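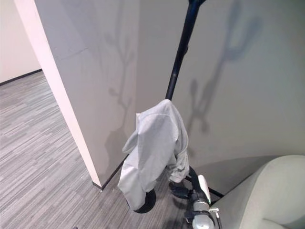 Home | Products | Guides | Spare parts | Contact

Print this page | E-mail this page

4. Setting up and using the coat stand

Please read this section before you hang any clothes. The Plolik stand is made for indoor use in a hall, a bedroom or a sitting room. One person can do the set-up in 15 minutes.

4.1 Choosing the place

1. Choose a flat part of the floor. On thick carpet, press the base down with both hands until it does not rock any more.
2. Keep a free space around the pole, so that sleeves do not lie on a chair or touch a heater.
3. If an armchair is near, check that the chair can still be moved without pushing the stand.

Note: A new carpet may become flatter under the base in the first weeks. Check the pole again after this time and make it straight if necessary.

4.2 Fixing the pole

1. Put the base on the floor with the threaded hole up.
2. Screw the lower tube into the base by hand, in clockwise direction.
3. Add the upper tube in the same way.
4. Look at the pole from 2 sides. If it leans, unscrew the lower tube by one turn, clean the thread with a dry cloth and tighten again.

CAUTION: Do not use pliers on the tubes. The paint can be damaged and the thread can break.

4.3 Hanging shirts and coats

1. Hang the heaviest coat first, at the top.
2. Put the next coat on the opposite side.
3. Hang a shirt by the loop inside the collar. If the shirt has no loop, use a hanger. A collar which is hung directly will get folds, and the shirt must be ironed once more.
4. Let both sleeves fall free. Long garments should not lie over the base, where they collect dust and a person can step on them.

CAUTION: Do not hang bags on one side only. Children must not pull on the clothes.

4.4 Cleaning

Wipe the pole with a soft, slightly damp cloth and dry it after. Lift the stand when you vacuum the carpet, do not drag it.

Spare screws and felt pads can be ordered under part number 977. Please write to Ayanda Modise, customer service, Plindthorpe, and tell the color of your stand.

Contact | Copyright Plolik, Plindthorpe | Back to top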